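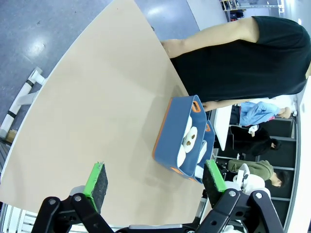
Trikau Wrist View Kit
Research bundle for learning from demonstration, release 2

Trikau is a wrist camera, a set of padded fingers and the training code that goes with them. It came out of our work on a question we kept arguing over: how much can an arm learn about tidying and sorting if the only thing it sees is what its own hand sees? Quite a lot, and we're still a bit giddy about it. The kit is the same one we use every day in the lab, packed so that other groups can repeat our results and (we hope) beat them.

What the method does

Most of the systems we started from used a fixed camera looking down at the table. They work nicely until somebody leans over, moves the table or changes the lights. With Trikau the camera rides with the fingers, so the thing being grasped and the pads doing the grasping are nearly always in view together. The model, which we call Udska, takes the last few wrist images along with the finger opening, and predicts a short run of small hand movements. All the movements are given relative to the hand. There's no map of the room, no table height to type in and no calibration board.

Training is by demonstration. A person guides the arm through the job, the kit records, and Udska learns to copy. People are welcome in the view during recording! We used to send everyone out and tape off the area, and the models we got were jumpy as soon as anyone walked past. Now colleagues stand at the table, reach across it and move the baskets about, and the recordings are far more useful for it.

Results so far

Our main test is the household set: soft rolls, cloths, small boxes and open storage baskets with handle holes. Baskets are a lovely hard case. The rim hides half of what's inside, a roll can lie flat or end-on, and the core of a roll looks like a completely different object from its side.

We trained on 1,000 demonstrations and tested on 200 fresh layouts. The wrist-only model finished more of them than the same model trained with our overhead camera, and the gap was widest when the basket had been turned or shifted after the arm set off. Adding the overhead camera back in on top of the wrist view made almost no difference, which surprised Gaétan MacPherson enough that he ran the whole comparison again over a weekend. Same answer.

We then doubled the set to 2,000 demonstrations. Easy layouts barely changed. Layouts with a roll tucked against the basket wall got clearly better, and that's where we'd spend recording time if we were starting over.

A new object doesn't need anything like that many. With Udska already trained, 40 extra demonstrations were enough to add folded cloths.

Where it struggles

Shiny floors. When the hand tilts and a ceiling light bounces into the view, the exposure drops and dark objects vanish for a moment. Release 2 copes better than release 1 but the problem hasn't gone.
Anything the fingers cover completely. Once a small object is behind a pad, the model is guessing.
Long jobs. Udska has a short memory, and if a task has several stages it may repeat one it has already done. Maëlle Zacharias is working on this now and has a branch you can try.

What's in the kit

Wrist camera with bracket and short cable
One pair of fingers with foam pads, plus spare foam
Cable clips and fixing screws
Recording software and the Udska training code
Trained model files for the household set
Our test layouts, as printable sheets

You'll need your own arm, a parallel gripper and a computer with a decent graphics card. The Lévesque bracket fits most round wrist flanges; if yours is square, ask for the Sollov plate when you order.

Setting up

Fit the bracket so that both fingertips show in the view with the gripper fully open. Run the cable along the inside of the wrist and leave slack for a full turn. Start the recorder, open and close the fingers twice, and check that the opening shown on screen follows.

Change the foam when it stops springing back. Worn pads let rolls slip, and the model can't tell.

Availability

Release 2 has been shipping to university and school labs since December 2019. The code and model files are free to download without the hardware. If you record a set of your own, please send us the failures as well as the good runs. We read them all, and Maëlle keeps a folder of her favourites.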